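Short-Term Rental Hosts Board > Turnovers and Cleaning > Floors

Topic: Low-pile beige carpet, traffic marks between bed and sofa bed

grulitz_host
Posted Saturday, October 19, 2024

Second unit at Cornby, ground floor. Layout is bed on the left, sofa bed on the right, one strip of carpet between them that takes all the foot traffic. I have owned the unit for two years and the carpet was in place when I bought it. Fiber type unknown, low pile, no paperwork.

The problem is dark streaking along the walking line toward the back wall. Vacuuming with a beater bar does not change it. Spot cleaner lightens it for a few days and then it comes back.
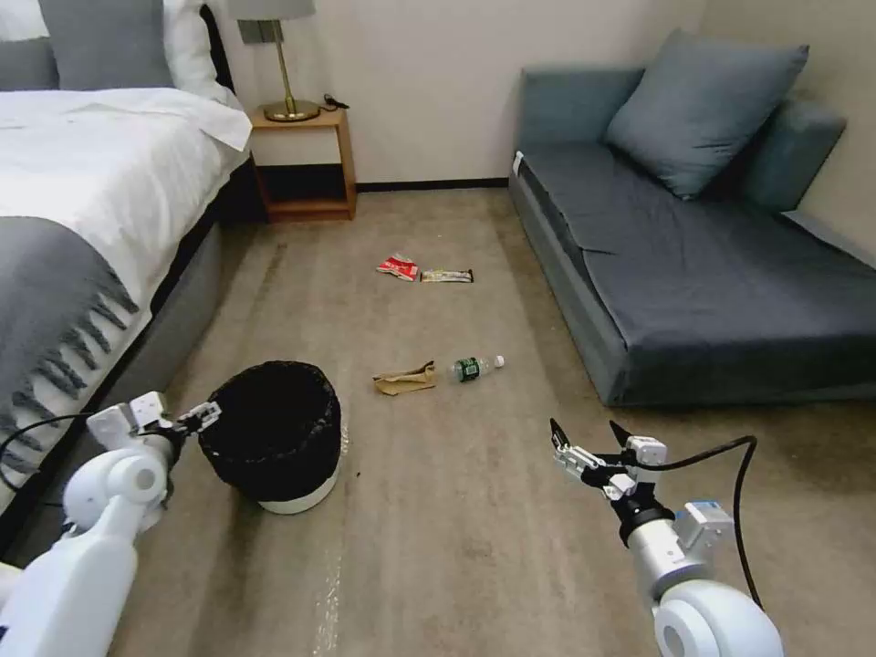 Cornby unit 2, gap between bed and sofa bed, before vacuuming

Questions:

1. Is this soil, or is the pile worn out?
2. If it is soil, is hot water extraction worth paying for on a carpet of unknown age?
3. Would a runner be acceptable to guests in a gap that narrow?

lowpile_larry
Reply 1

Streaks that return after spot cleaning are usually wicking or detergent residue. Soil sits at the base of the pile, you wet it, it travels up as the carpet dries. Residue then holds new soil. Worn fiber behaves differently. It looks dull from one direction and lighter from the other, and no cleaner moves it.

Test: pick a patch the size of a dinner plate in the walking line. Rinse with plain warm water, blot with a white towel, put a dry towel on top with a weight and leave it overnight. If the towel comes up brown, you have soil. If the towel is clean and the patch is still dark, you have wear.

turnover_desk
Reply 2

Agree with the test. Disagree with doing anything wet before the dry work is finished. From your photo there is still litter on the floor, and the fine debris will be in the pile as well. Wetting that makes paste.

Our order for a room with this layout:

1. Strip the bed. Shake the throw outdoors. Fringe collects crumbs and drops them on the carpet later.

2. Take a bin into the room and hand pick everything larger than a coin. Bottles and wrappers go in together at this stage and get sorted at the door. We use collapsible fabric bins. They fold flat on the cart and do not mark the bed base.
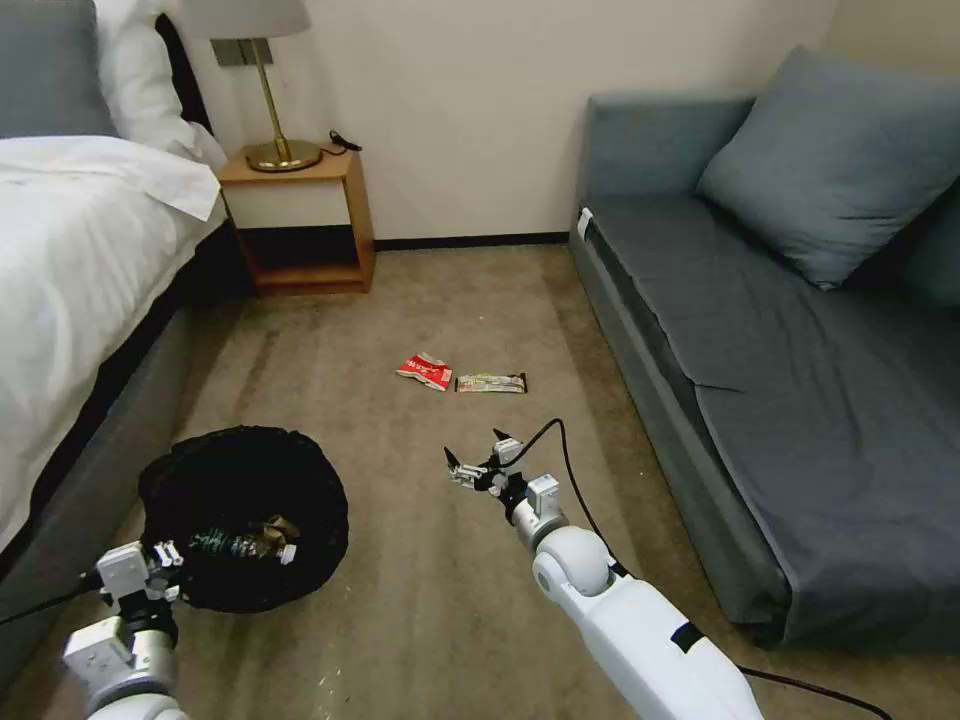 3. Pull the sofa cushions, vacuum the seat, then put them back. Do this before the floor.

4. Wipe the nightstand, including the open shelf. Coil the lamp cord to the back.

5. Vacuum from the far wall to the door, two slow passes in each direction. Slow means slow. A fast pass on low pile picks up the surface and leaves the grit.

Do that for two or three turnovers, then run the towel test.

jakia_rooms
Reply 3

I would not use a fabric bin for a room where people leave drinks. A bottle with an inch of soda left in it will soak through the side and you have a new stain to post about. Hard plastic with a liner, every time.

turnover_desk
Reply 4

Empty the bottle in the sink first. 7 years with fabric bins, no leaks onto carpet. The plastic ones crack at the rim and take up a full shelf on the cart.

jakia_rooms
Reply 5

That depends on every cleaner emptying every bottle. Mine do not. I have 89 units on a shared crew and I plan for the worst one.

grulitz_host
Reply 6

The bin in mine is fabric and it has held up, but it only gets dry wrappers as a rule. I will leave that argument to you two.

One more view, with the bedding and the nightstand. The marks are faint here, but there are worn patches across the middle and toward the bottom.

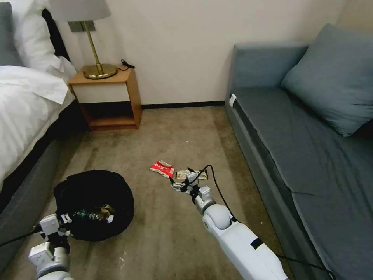 Same room, bin at lower left, bed not yet stripped

sarmiento_flooring
Reply 7

Installer, 90 percent residential. Two comments.

First, if the dark patches are in the middle of the gap and the edges along the bed base and sofa are cleaner, that is traffic. If there is a dark line tight against the baseboard, that is filtration soiling from air moving under the wall, and it needs a different treatment. Get down and look at the baseboard with a flashlight. A black baseboard hides it well.

Second, extraction on an unknown carpet. Check the backing first. Lift a corner in the closet. If the backing is brittle or the carpet is glued straight to the slab, keep the water low. Over-wetting on a ground floor slab is how you get odor. Ask the contractor for extra dry passes and put a fan in the room.

As for the runner, I would skip it. Rubber-backed runners can discolor some carpets, and anything without a backing will creep on low pile. It is also a trip hazard next to a bed.

lowpile_larry
Reply 8

Seconding no runner. If the guests want something soft underfoot they have the carpet.

turnover_desk
Reply 9

I use runners in several units with a felt gripper pad and have had no creep and no complaints. The gap has to be wide enough that the runner clears the sofa bed when it is pulled out. Measure it open -- people measure it closed and then the mechanism drags the edge every time a guest unfolds it.

grulitz_host
Reply 10

Good point on measuring it open. I had measured it closed.

Looked at the baseboard. It is dark, as noted, and I could not find a soil line in front of it. So traffic, not filtration. I also went over the corner by the nightstand while I was down there and ran the vacuum crevice tool along the wall.

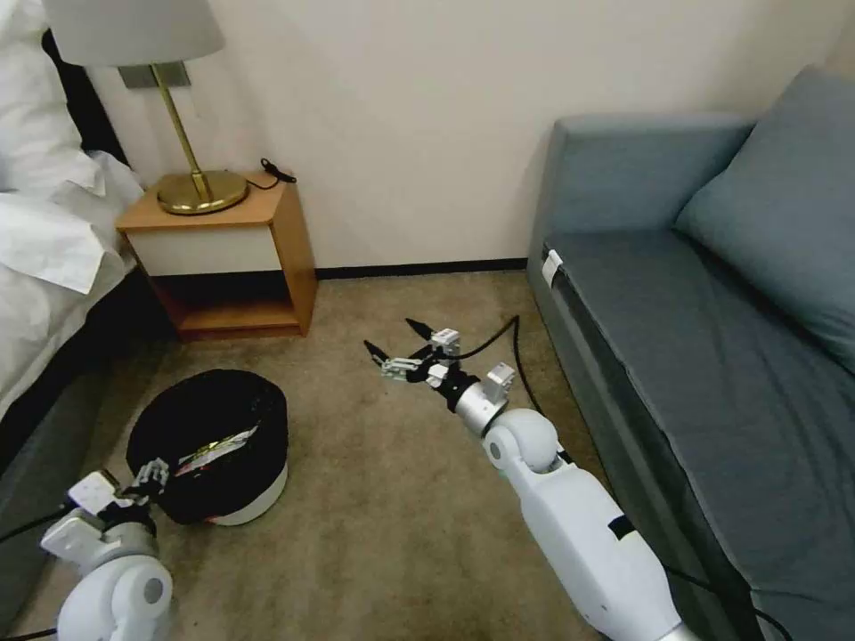
Towel test is set up now, in the walking line level with the middle of the sofa. I used plain water and two hardcover books for weight, with a plastic bag between the books and the towel. Closet corner lifts easily and the backing is flexible, so it is not glued, at least in there.

sarmiento_flooring
Reply 11

Then extraction is reasonable. Have them do a plain rinse as the last step to pull the old detergent. Stop using the spot cleaner on that strip in the meantime.

jakia_rooms
Reply 12

Book it for a gap in the calendar with a free night after it. Do not let anyone tell you it will be dry by check-in.

grulitz_host
Reply 13

Towel came up light brown over most of the patch. The patch itself is lighter than what is next to it, although there is still a dull track through it when I look from the door. So mostly soil with a bit of wear.

I have an open stretch in the first week of December and will book the extraction then. If the track is still visible afterward I will price a replacement for that room only.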